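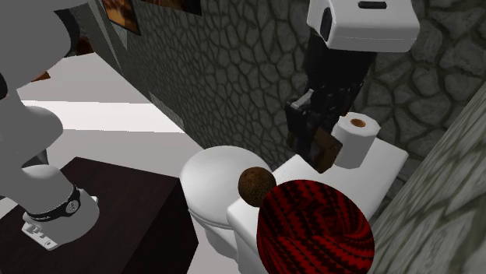
Stone wall behind a white toilet.

Water bills, leaks, and the meter swap
Postdale Residents' Newsletter, April 2021

OK, quick one this month, the print deadline moved up on us and I am typing this between calls. Mostly water. Sorry if you were hoping for the plant sale, that's on the back page.

First, the new rates. They start with the May bill. If you pay by the quarter you won't see the change till the one after that, so don't panic if yours looks the same. The base charge goes up a little, the per-gallon part goes up more. Small households will hardly notice. Anyone with a big lawn, you will.

Second, leaks. A lot of you wrote in after the last issue about bills that jumped for no reason. Most of the ones I followed up came down to the toilet. Not a burst pipe, not a bad meter. The flapper at the bottom of the tank gets old and stiff, water slips past it into the bowl, the tank refills, and round it goes all night. You often can't hear it. Akihiko Miyazaki over on Marno Street had a bill showing 1,761 gallons over his normal use and he swore up and down it was the meter. Flapper. He was very nice about it and says I can print his name.

How to check yours. Take the lid off the tank, put in a few drops of food coloring (any dark color), put the lid back and leave it alone for 15 minutes. No flushing! Tell the kids. Then look in the bowl. Color in the bowl means the flapper is leaking. Flush right after so it doesn't stain.

Got color? Turn off the valve behind the toilet, flush to empty the tank, unhook the old flapper from its two pegs and unclip the chain. Take the old one with you to the store because there are more sizes than you would think, and I have come home with the wrong one more than once. Kinoshita Hardware keeps a good stock and will match it for you at the counter. Leave a little slack in the chain when you clip the new one on. Too tight and it never seals, too loose and it gets caught underneath.

Still running after that? Look at the water level. It should sit below the top of the overflow tube, an inch or so. If it's spilling into the tube, the float is set too high. Usually a screw or a clip, turn it down a bit and watch what happens.

Other places to look, while you're at it. Outside spigots, epsecially if you left a hose on over winter. The drip line for the garden. The water softener, which can get stuck in its cycle. And the relief pipe on the water heater, though if that one is dripping call a plumber, don't mess with it yourself.

Easy way to tell if there is a leak anywhere at all: read the meter last thing at night, read it again before anyone is up. Should be the same number. Ice makers and softeners will throw it off, so switch those off first.

Leak credit. Yes there is one, no it's not automatic. You need the form from the Postdale water office plus a receipt for the part or the plumber. One credit per household every 2 years. It covers part of the extra, not the whole bill. Keep copies. A couple of forms went missing last year and those folks had to start over, which was a mess.

Now the meter swap. Grodeck has the contract and the crews are starting at the north end and working down. Marno Street and the streets off it are first. You'll get a card on the door 5 days ahead. You don't need to be home unless your meter is inside. Water will be off for a short while, so fill a pitcher. When it comes back on, run the cold tap in the tub for a minute or so before you use any other faucet, you may get some air and some brown water and you dont want that in the washing machine.

Please clear the lid of your meter box. Mulch, planters, parked cars, the lot. If the crew can't get to it they leave a second card and you go to the end of the line.

People have asked if the new meters send readings by radio. They do, and the office says you will be able to look up your daily use online at some point. No date for that yet. I'll print it when I have it.

Last thing. Rain barrels are back, same price as last spring, order sheet is at the library desk. Pickup is in the lot behind the fire hall. Bring something to tie them down with, they roll.

Corrections and complaints to the usual address. Next issue: sidewalk repairs, and the dog park gate (again).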